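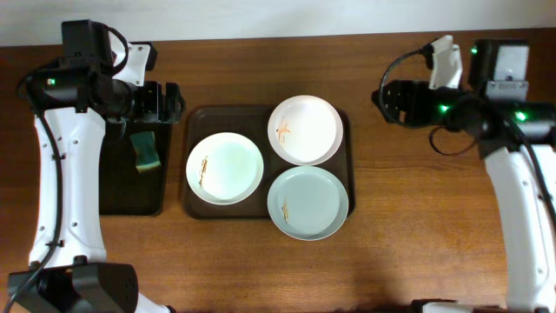
Kitchen Tips for Two-Arm Setups: Software Settings for Wiping Plates

The following guidance applies to households and teaching kitchens running the Orklow control package, release 8. It was revised by Annelies Leitner on Monday, July 26, 2021.

Before starting

Place the plates on a tray that contrasts with them in color. The perception module finds a plate by its rim, and pale plates on a dark tray are separated more reliably than pale plates on a pale counter. Plates may overhang the tray slightly, but rims should not overlap. Where two rims touch, the module may report a single object, and the plan will then fail at the grasp check.

Keep the sponge on its own small tray, within reach of one arm only. Register that tray as a fixed station in the Trivent scene file. If the station is moved, run the station check again before loading a plan.

Detecting residue

Dried sauce is detected by color difference. The default threshold suits white plates. For blue, grey or tinted plates, take a clean reference view first and save it under the plate's name. Patterned plates should be washed by hand until the August update is installed.

Reflections on a polished table are sometimes marked as residue. Limit the search region to the inside of each rim. Closing a blind is often enough to clear the remaining false marks.

Planning the wipe

Assign one arm to hold and the other to wipe. Do not leave this choice to the planner when both arms can reach the same plate, as it may switch roles between plates and lose time.

Set the wiping path to follow the long direction of a streak. For a splayed stain, select the spiral path and start at the outer edge. Contact force should be raised one step at a time, beginning with the lowest setting. The yellow foam side is suitable for glazed plates; the scouring side should be disabled in the tool menu for anything with a printed or metallic rim.

Logs and upkeep

The Vermeulen viewer keeps up to 3,000 log entries and then overwrites the oldest. Export the log before changing any threshold. Error 56 indicates a lost view of the rim. Error 162 indicates that the sponge was not found at its station.

Replacement scene files may be requested from the Durkent help desk. Please include the release number and the exported log.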